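Can it fold the laundry yet? A talk with the shop floor lead at Clevetti

May 16, 2025
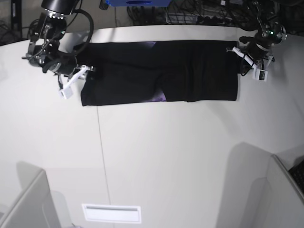
Not yet, according to the floor lead at Clevetti, at least not at a pace anyone would pay for. "Two arms, one black garment, white table. That's the easy version," she told me, walking fast. "Put it in a heap with 30 others and ask me again."

Clevetti does returns for small clothing shops. 595 pieces on a busy day, all of it folded by hand. They've looked at two systems so far, one from Cikonix and one from Tarigan, and bought neither. Why? Cloth, mostly. A box keeps its shape when you grab it - a pair of pants doesnt. "Picking up a corner, fine. Finding the right corner, that's the job."

So what was the test? 100 folds, mixed items, no help from staff. The better of the two got through 56. She wasn't rude about it. "Last November it would have been a handful. I was kind of impressed, and I still sent it back."

Dark fabric is her sore spot. Black on black, seams you can barely see, a hem that looks like a crease. People feel for it with their thumbs. The machines mostly go by sight, she says, and they get lost.

And at home? She laughed at that one. Has a dishwasher, has a robot vacuum, spends half her time getting it out from under the couch. Would she buy an arm for the laundry? "If it did socks. Only socks. I'd pay for socks tommorow."

Next up is a trial with Bralline, towels only. Flat, square, light colored. She picked them herself. "Start with towels, then we'll talk about shirts."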